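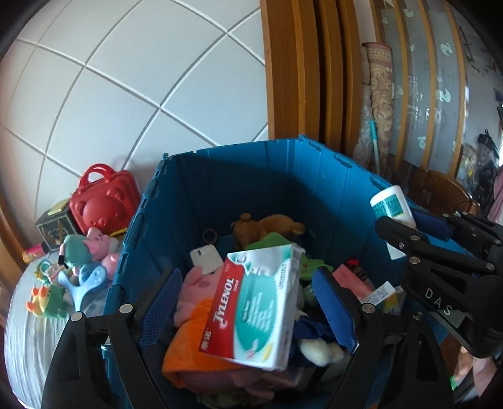
2. Household Storage of Over-the-Counter Medicines

2.1 Background

Pain relievers such as Tylenol are found in most homes, yet little is known about where families keep them once they are bought. Package labels generally advise a dry place at room temperature, out of the reach of children. This section reports on storage habits among households in the Flerham district.

2.2 Method

A paper survey was sent home with students in March. It asked where medicines were kept, whether the outer carton was saved, and when expired products were last removed. Completed forms were received from 68 households. Femke Vandenberghe and Imad Nasrallah entered the answers, and Dorin Bogdan checked each entry against the original form.

2.3 Results

The bathroom cabinet was the most common location, named by 31 households. Kitchen cupboards came second. In 11 households, medicines were kept in a bin or drawer shared with toys, linens or other everyday items. Several respondents wrote that they did not know the expiration date of any product in the home.

2.4 Limitations

Answers were self-reported and no home visits were made. Families without school-age children were not included, so the results should not be applied to the district as a whole.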